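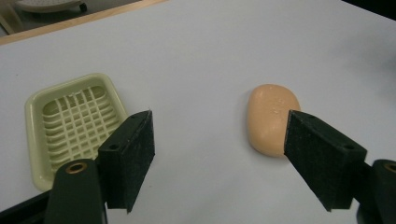
3.2 Drainage and residue

Soap left on a flat surface takes up water from its underside and softens. Households in Prallow were asked in August which holder stood beside the basin. A rectangular dish with raised ribs and square drainage openings, as in Figure 1, was classed as open lattice. Solid dishes formed the second class.
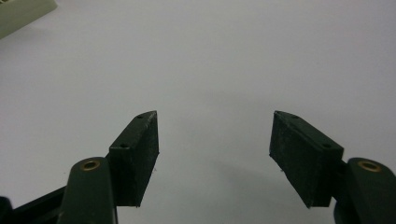

Bars were weighed before use and again after 17 days. Mass loss was lower for the open lattice class in all 3 water hardness bands. Handwashing frequency was self-reported and was not used as a weight.
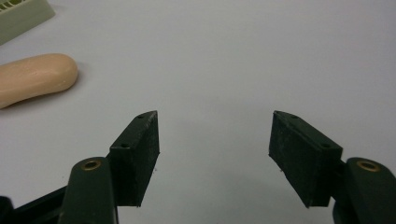

3.3 Limits of the sample

The Prindutero district returned 21 usable records, too few for a separate estimate.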